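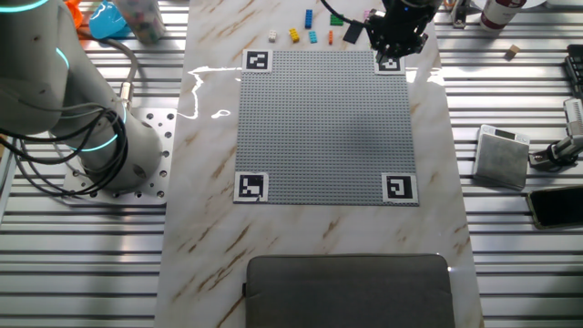 White marble pattern with diagonal tan and brown veins

How to cover an old table top with marble-effect film

I've now done two tables, a windowsill and the top of a very ugly chest of drawers, and I still get a thrill when the backing paper comes off and the pattern goes down flat. It's a lovely weekend job! You need patience more than skill, and if the first go is wonky you can peel it off and try again (I have, more than once).

What you need

Self-adhesive marble-effect film. I used Ralden for the kitchen table, one roll at £31, with a good length left over for drawer liners. Thicker film is much kinder to beginners.
A felt-edged squeegee
A sharp craft knife and plenty of spare blades
A metal ruler and a soft pencil
Fine filler and a filling knife
Sandpaper, medium and fine
Sugar soap, a bucket and lint-free cloths
Primer, if your table is bare wood or chipboard
A hairdryer
A pin

Choosing the pattern

Go and look at film unrolled if you possibly can, because a tiny square of it tells you almost nothing. Big sweeping veins look wonderful on a long table and a bit odd on a bedside cabinet, where you may only get half of one. Warm tan and brown veining sits nicely with wooden chairs. Grey is crisper, and I'd pick it for a bathroom shelf.

Check the repeat too, which is usually printed on the label. If your table is wider than the roll you'll have a join somewhere, and a diagonal pattern takes more film to match up. Buy extra! My second table was the Bruko pattern and I ran out with one short edge to go.

Preparing the top

Take the table top off its legs if it unscrews. Wash it with sugar soap, rinse and leave it to dry completely.

Fill every dent, then sand. Film shows up bumps you can't even see, so shut your eyes and run your palm over the whole surface. If you can feel it, sand it again. Wipe off the dust with a damp cloth, let that dry, and wipe once more.

Bare wood and chipboard want a coat of primer at this stage. Leave it overnight whatever the tin says. I rushed this on the windowsill in April and the film lifted along the back within days.

Cutting and laying

1. Measure the top and add 40 mm on every side for wrapping under.

2. Unroll the film face up and slide it about until you like where the veins fall. Mark your cutting lines on the back and cut.

3. Leave the piece flat with books on the corners for roughly 20 minutes, so it stops trying to roll itself up.

4. Peel back a hand's width of backing along one short edge and fold the paper under. Line up that edge and press it down from the middle outwards.

5. Pull the backing away slowly underneath with one hand while you squeegee with the other. Work in short strokes. If a crease appears, lift the film back past it and lay it again.

6. Bubbles that won't push out to the side can be pricked with the pin and smoothed flat.

Corners and edges

Warm the overhang with the hairdryer on low until it goes soft and a little stretchy. Fold the long sides under first and press hard. At square corners, cut out a small wedge underneath and tuck the short side in like wrapping paper. Rounded corners need more heat and a gentle pull. Go round them a bit at a time, and snip the spare film into little tabs on the underside.

Change your blade before trimming. Then change it again halfway!

Looking after it

Give the glue a couple of days before anything heavy goes on top. After that, a soft cloth and washing-up liquid will do. Avoid scouring pads, and always use a mat under hot pans and mugs. If an edge lifts, warm it with the hairdryer and press it back down with a cloth.

Keep your offcuts rolled up with the label inside, in case you need to patch a scratch later.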